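I finally made it out to see the Prila Amo play, and I'm a little annoyed at myself for waiting until August. They split the four-game set with Prultus, which leaves them stuck in fifth place, but oh man, that last one was worth the drive all by itself! Eleven innings, two rain delays, and a walk-off single from Schouten, who had struck out in both of his at-bats against the same lefty the night before.

He's been the story around here lately. Schouten came up from the rookie club in June and hit nothing for two weeks -- I'll admit I wrote something grumpy about it -- and now he's leading the team in doubles and getting moved up to the second spot in the order.

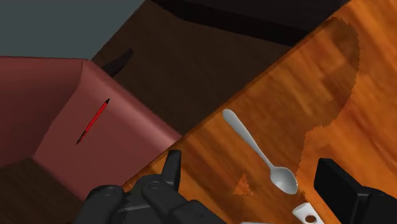 The pitching is another matter. The bullpen has been used way too hard (three relievers went back to back to back), and you could see it in the seventh, when a four-run lead turned into a tie game on a couple of walks and one very long home run. The starter had thrown 103 pitches by then and was long gone. I'd like to see them bring up another arm before the road trip, even if it's just somebody to eat innings.

The crowd was a bit over 1,000 by my guess, though the club never did announce a number, and plenty of folks stuck it out through the second delay. I had a soggy pretzel and no regrets.
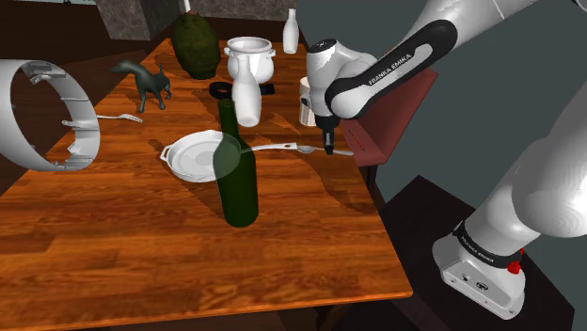

Oi-ling Wu thinks I'm being too hard on the bullpen and wrote in to say the real trouble is the defense, with 2 errors behind the relievers in that seventh inning alone. Fair enough, the throw from third was a bad one. She also figures Schouten will be gone to the next level before the season's out, and I hope she's wrong about that, at least until after the next homestand.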